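Recording Demonstrations for a Single-Object Pick Task

Stillen Laboratory, Manipulation Group
Operator Procedures, Part 9
Revised 10/06/2020

Scope

This procedure applies to operators who record demonstrations for the Endel learning system. It covers tasks in which one object is picked up from a table and set down again at another point on the same table. Tasks with two or more objects, and tasks that require a handover to a person, are described in separate parts.

Operators should have completed the introductory session and should have an account on the Dresa recording server before they begin. Questions about accounts should be sent to Desmond Van Dusen.

What a complete set contains

A complete set for one object consists of 300 accepted episodes. An episode is one attempt, recorded from the moment the arm leaves its rest position until it returns there. Of these, 70 are held back for evaluation and are not used in training. The server makes this selection, and operators are asked not to choose episodes for either group.

Before recording

1. Sign in to the recording server and open a new set. Enter the object code, the station code and your initials. The object code is printed in the inventory list.

2. Run the camera check. The head camera must show the front edge and the far edge of the table at the same time. If either edge is missing, adjust the tilt and run the check again.

3. Clear the tabletop. Tools, spare caps, labels and cups should be moved to the side shelf. Small marks on the surface do not need to be removed, and the room does not need to be tidied for the purpose of recording. Earlier sets were made with very clean surroundings, and the models trained on them performed poorly at other stations.

4. Confirm that the emergency stop is within reach and has been tested during the current shift.

Placing the object

Place one object on the table, upright unless the task sheet states otherwise. Begin with the central region and record the first nine episodes there before moving outward. These episodes are reviewed separately, and a fault in the setup is usually found at this stage.

Clear plastic bottles require additional care. A transparent body takes on the color of whatever lies behind and beneath it, and on a pale table there may be little to separate the bottle from the surface. The cap and the shadow at the base are often the most dependable cues. Check both in the camera view before starting, and note the fill level in the comment field. Bottles with different fill levels are recorded as different objects.

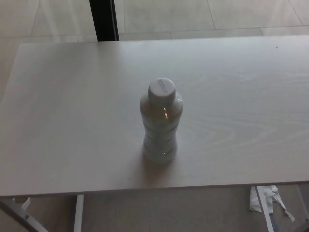
Rochelle Achterberg

After the central episodes, move the object to a new position before each attempt. Positions should be spread over the whole reachable area, including the region near the far edge. Operators tend to favor the side of the table closest to them. The coverage map in the server interface is updated after each episode and should be consulted regularly.

Turn the object a little between attempts as well. Printing on a cap or a molded ridge on the body may look different from another side, and the system should not learn to depend on one view of it.

Recording an episode

1. Return the arm to its rest position and wait for the status line to read READY.

2. Press the left pedal to start.

3. Guide the gripper toward the object at a steady pace. Approach a waisted bottle from the side and close on the narrow section, keeping the fingers clear of the cap.

4. Lift the object until it is fully clear of the table. Move it to the target position, lower it and open the gripper.

5. Return to rest and press the left pedal again to stop.

Do not pause in the middle of a motion to consider the next step. Long pauses are learned along with everything else. If you are uncertain how to continue, discard the episode with the right pedal and start over.

Failed attempts

An attempt in which the object falls over is not deleted. Mark it as FAILED and select a cause from the menu. Failed episodes do not count toward the total, but they are used to train the component that detects errors. If the object is dropped and then recovered in the same attempt, mark the episode as RECOVERED. Adom Korletey reviews all recovered episodes and decides which are accepted.

If the object leaves the table, stop recording, pick it up and inspect it for dents. A dented bottle must be replaced and given a new object code.

Changes in lighting

Diffuse light from overhead is the default condition. Do not draw or open the blinds during a set. When the light changes noticeably, close the set and open a second one with the same object code. The two sets will be merged by the server.

Closing the set

Open the coverage map and confirm that no region is marked in gray. Play back three episodes chosen by the server and compare each with its label. Enter any remarks, submit the set, and return the object to its numbered bin.

Submitted sets are copied to the Amundsen archive overnight. Corrections to a submitted set must be requested in writing from Barry Bellamy, with the set number and the reason for the change.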